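Skastisico Linen Reuse Project
Progress report, second period

Prepared for the Saarela Fund by Chutima Thongdee

Summary

The project is on schedule for sorting and behind on repairs. Spending is under budget on transport and over on laundry. We are asking to move money between those two lines but are not asking for more in total.

Intake and sorting

We took in 3,453 pieces this period, mostly towels, napkins, tablecloths and cleaning cloths. The largest single delivery came from the Truvholm hotel when it changed its dining room linens. Everything was washed before sorting. We now sort by size first and condition second, which cut down on handling pieces twice.

Of the total, 487 pieces were too worn to give out. Those with good sections left will be cut down for rags. The rest went to the fiber recycler in October.

Repairs

We planned to finish the repair backlog by the end of November. At the time of writing 233 pieces are still waiting, nearly all of them hems. One sewing machine was out of service for most of October while we waited for a part. It is running again. I expect the backlog to be cleared in January if intake stays where it is.

Folding and packing

The folding table was moved next to the shelves, and the shelves were relabeled by size. Bundles are now tied in tens. Partner sites had complained that mixed bundles were slow to check in, and we have had no complaints since the change.

Colored cloths are kept apart from the whites from washing onward. They go to kitchens and day centers, which prefer them because stains show less.

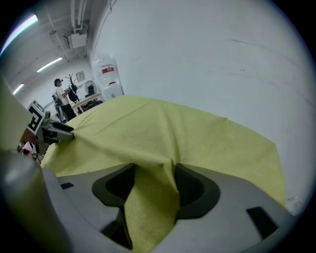
Folding is still the slowest step. Large cloths need to be opened out and smoothed before they can be folded to shelf size, and creases that set in the dryer add time. We have started taking loads out of the dryer sooner, and will report on whether this helps.

Distribution

We delivered 92 packed crates to partner sites. Daveck, the newest site, took its first delivery in November and has asked for a standing order of hand towels. We can fill that through March from current stock.

Budget

Laundry costs rose because of the Truvholm delivery. Transport came in low after two sites began picking up their own crates. The revised budget sheet is attached.

Next period

Clear the hem backlog
Write up the folding sizes as a one-page sheet for the wall
Confirm the standing order with Daveck
Replace the two oldest drying racks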